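Setting a Long Desk Next to a Tall Cabinet

Pramila Dhillon
Workroom notes, Plultelcombe
Updated February 11, 2020

This page covers placing and leveling a long desk in a room that already has a tall cabinet in it. It applies to one-piece tops on fixed or screw-adjusted legs. Sit-stand frames have their own leveling procedure and are not covered. Assembly of the desk is not covered either; follow the maker's sheet for that.

What you need

Tape measure
Masking tape
Spirit level, long enough to bridge the top from front to back
Felt pads or leg cups
Wrench or hex key to fit the leg adjusters
Thin packing strips
Pencil and paper
A second person for the lift

1. Measure the cabinet with its doors open

Start with the cabinet. It is the harder of the two to move and it sets the limit for everything else. Open each door as far as the hinge allows and put a strip of tape on the floor under the outer edge. Move the door through its full swing and tape two or three more points, so that the arc is marked and not only the end position. On the Plukville cabinets we use, the door handle projects past the door edge, so measure to the handle.

If the cabinet has drawers or pull-out shelves, extend the lowest one and tape that line as well. The line farthest from the cabinet is the one that counts.

Write down the depth, the width and the greatest reach of the doors. Keep the paper. You will want it again when the room is rearranged.

2. Decide on the gap

There are two workable layouts.

Closed gap. The end of the desk stops just short of the cabinet. This gives the longest usable top for the room, but it only works if the cabinet doors open away from the desk or clear the end of it. Leave enough space to get a cloth and a hand down between the two.

Open gap. The end of the desk stays back far enough for a person to stand at the cabinet. Allow 600 mm as a minimum beyond the farthest tape line. Less than that and you end up opening the doors from the side.

Do not choose something in between. A gap that is too narrow to stand in and too wide to ignore collects pens and paper, and sooner or later a wastebasket gets pushed into it.

3. Mark the desk on the floor

Tape the full outline of the top, then mark the leg positions inside it. The legs usually stand in from the edge of the top, and the two outlines are easy to confuse when you are carrying the desk. Use short crosses for the legs and continuous tape for the top.

Walk past both long sides and pull a chair out to working distance. If you have to turn sideways anywhere, move the outline now.

On a wooden floor, remove the tape the same day. Some tapes lift the finish if they are left over a weekend. Test a short piece in a corner first.

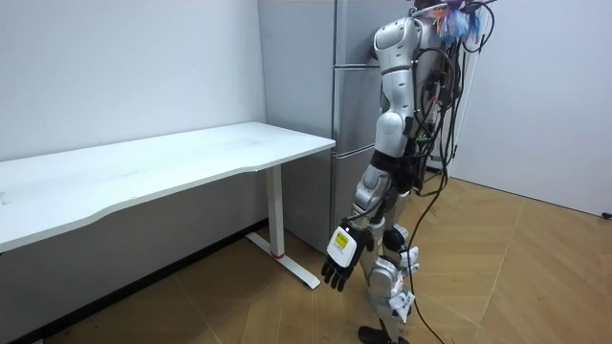 Closed-gap layout: the far end of the long white desk stops just before the tall light-gray cabinet.

Check the closed-gap layout once more before the lift. Stand at the cabinet end, open the doors again and confirm that nothing crosses the tape outline of the top. Do it with the handles, not by eye.

4. Move the desk in

Clear the top completely. Lift from the frame or the legs, never from the edge of the top. A long top flexes when it is picked up by its ends, and the screws into the frame take the load.

One person takes each end. Set down the cabinet end first, on its crosses, then swing the other end into line. Do not drag the desk, even with pads fitted. Grit under a felt pad will score the floor as well as a bare leg does.

Fit the pads after the desk is in place, one leg at a time. Ziltel leg cups are what I have used here. Any cup works if the leg sits fully inside it.

5. Level the top

Put the level across the top, front to back, at the cabinet end. Adjust there first. Repeat at the other end, then at the middle, and last of all lay the level lengthwise.

A floor that looks flat can easily fall 5 mm over the length of a desk. If the adjusters cannot take it up, place packing strips under the cup, between the cup and the floor. Keep a stack to no more than three strips — beyond that it creeps sideways.

Press down on each corner. If the desk rocks, the leg diagonally opposite the low corner is usually the one to lower.

6. Check the edges

Sight along the front edge of the desk toward the cabinet. The two do not have to be parallel, but if they are close to parallel and slightly off, it will be noticed every day. Correct it at the far end, where a small movement has the least effect on the rest of the room.

Look at the height too. The Nautiyal cabinet in the back room has its lowest door handle at 89 cm, which clears our desktops. A lower handle can catch the edge of the top when the door swings across it, and the chip it leaves in a white top is hard to hide. A clear bumper on the edge of the top will prevent this.

7. After a week

Recheck the level. Felt compresses under load and new cups settle, mostly in the first few days. Turn the adjusters as needed and tighten the lock nuts, if the legs have them. Then tighten the screws between frame and top by hand, a quarter turn at most. Chipboard tops strip easily.

If the desk has drifted away from its marks, check the cups for dust. Wipe the floor and the underside of each cup with a dry cloth and set the desk back in position.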